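Plondimlow bench notebook
2025-02-15, plates into bin, second block

Great day on the rig! Macarena drove, I logged, and we swapped after lunch. The job is the same as in January: two arms, assorted plates and dishes on the white table, everything goes into the bin on the left. What changed is the mix. Macarena brought in more tableware so the policy stops treating "dish" as one diameter and one rim height.

Count at close: 94 good episodes today, 639 in the set. Cap is still 60 seconds per episode.

Started with the bear bowl. The sides are taller than anything else we have and the glaze throws glare all over the wrist view, so I expected trouble from it. Best approach so far is to open wide, straddle the rim, come straight down, then close slowly. If you come in tilted, the outer finger rides up the wall and you lose the grip.

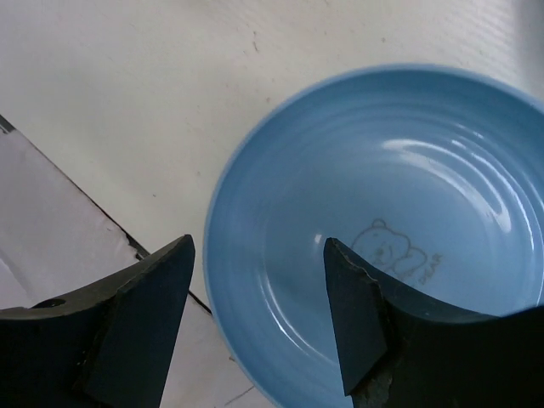

Wrist view, bear bowl, fingers open with the left rim in the gap.

Flat plates are a different game. With so little height to grab, you have to get a fingertip at the edge and be patient. Macarena has a lovely way of doing this, a tiny nudge first and then the pinch, and I want a lot more of it in the set. My own episodes are jerkier. Keeping them anyway (Sivaprasad asked for variety between operators and he'll get it!).

Rule we settled on: either arm may pick, and the other one holds clear of the bin until the drop is done. We broke it 2 times this morning and both episodes got tagged "crowded" and left out of the count.
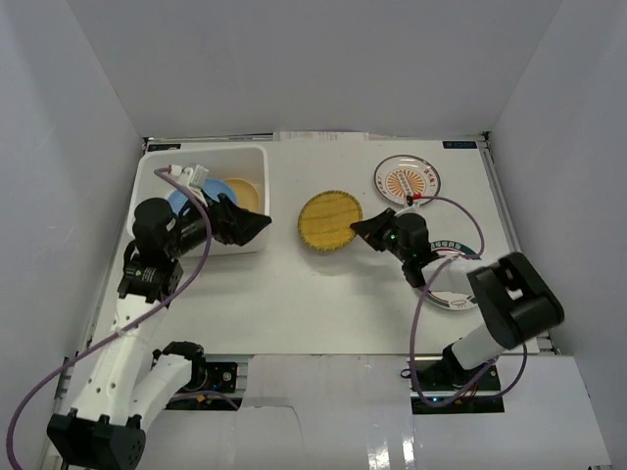

The other thing to watch is cable slack on the right arm. On long reaches toward the back I could feel myself steering around the loop, and that habit will end up in the data. Re-dress it before the next block. Padum sent clips that should do the job, they're in the drawer under the monitor.

Last batch was mixed layouts, shuffled by hand between episodes. I really like these. Different rims, different colors, one woven piece, and the operator has to commit to a first pick with several options in view.

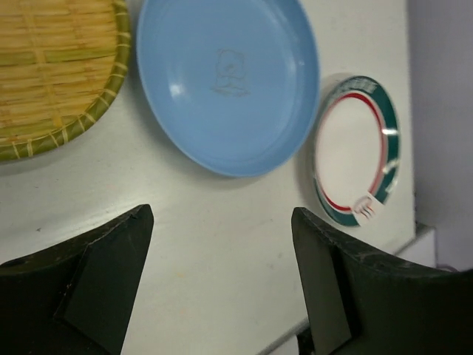

Bamboo tray, blue plate, green-rimmed plate. Wrist view, fingers apart.

To do:
- ask Sivaprasad Subramaniam if pick order should be labeled or left alone
- wipe the table, smudges show up in the wrist view
- copy today's block to Dralldale tonight
- try a training run on the bowl episodes alone, just to see

Recent entries
Cable dressing, take three
Mujić gripper pads: first impressions
Syncing wrist and overhead streams
January totals

Last updated by Macarena Tejada, after upload
Plondimlow notebook | Contact the bench | Back to top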